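# Cotent Public Library finishes its lighting changeover

Oct 10, 2024

Anyone who has spent a gray afternoon in the reading room of the Cotent Public Library will remember the hum. It came from the old fluorescent tubes, and it had been with us so long that some of the regulars say they stopped hearing it years ago. As of this week the hum is gone. The last of the tubes came down, the last of the new LED panels went up, and the building on Clirnden Street is now lit from the front steps to the back stacks by fixtures that make no sound at all.

The job took 37 working days from start to finish, and the library stayed open for all but two of them. In all, 785 fixtures were replaced, counting the small ones under the shelves in local history and the row of round lamps over the checkout desk that so many people have asked about. (Those have been kept, you will be happy to know. The brass shades were cleaned and rewired, and only the workings inside are new.)

Ibrahim Adebisi, who looks after the building for the town, has been planning the project for the better part of three years, and he was in a very good mood when we stopped by. "I have changed tubes in this place in my sleep," he told us. "Every week there was one flickering somewhere, and it was always the one over the chess table." He expects the library's lighting bill to drop by around 53 percent over a full year, though he would like to see a winter's worth of statements before he promises anybody that number.

The new panels were supplied and installed by Gebretsadik Electric, which also handled the lights at the town pool. Crews worked mostly in the early morning, section by section, beginning in the children's room and moving up through the building as the shelves were covered and uncovered again. Staff moved the story hour to the meeting room for a couple of weeks, and by all reports the children liked it so well in there that there has been some talk of leaving it where it is.

What most visitors will notice first is the color. The old tubes had a greenish cast, and they left the corners of the upstairs quite dim. The new light is a soft, warm white in the reading areas and a little cooler and brighter in the stacks, where people need to make out the call numbers on the spines. In the aisles the panels dim down when there is no one walking through and come up gently when somebody turns the corner. It takes a visit or two to get used to, but we found it rather pleasant - a bit like having the building say good morning to you.
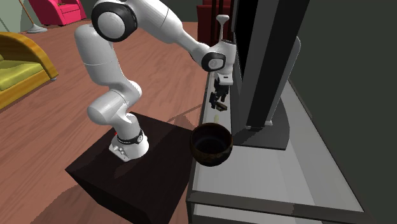
## Dimmers, desk lamps and the quiet room

The controls come from a system called Koltiser, and staff can set the level in each room from a panel behind the front desk. Manon Cormier, the head of adult services, has already been through several rounds of adjusting the quiet room, where opinions run strong. Some readers like it bright enough to do needlework, and others would be happy with a candle. Her answer for now has been to bring the overhead lights down a notch in the evenings and put a lamp with its own switch on every table.

"People have been very kind about it, and also very specific," she said. She is keeping a notebook at the desk through the end of October for anyone who would like to write down a comment, and she does read every page.

The old tubes contain a small amount of mercury and could not go out with the regular trash, so they were boxed up and sent to a recycler. Residents who have been making the switch at home can bring their own used tubes and compact bulbs to the town garage, where they are taken free of charge during regular hours. Please wrap them in newspaper first, and leave any broken ones in a sealed bag.

Evening tours of the building, with a look at the restored lamps and a chance to try the dimmers, will be offered later in the month. Sign up at the front desk or call the library office.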